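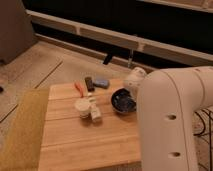
Bamboo Table FAQ

Can I put hot pans on it?
Please use a trivet! Bamboo is tough, but it scorches, and a scorch is there for good.

How do I clean between the slats?
Kgomotso swears by a soft toothbrush, worked along the seams. Wipe with a barely damp cloth, then dry it right away.
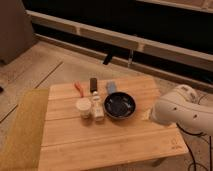 Oil is the fun part! Go with the slats, end to end, and clear everything off first, even little stuff like the lidded white container and the small pale bottle. Leave it 30 minutes, then buff. The color gets so rich!

How often?
Every August works for us.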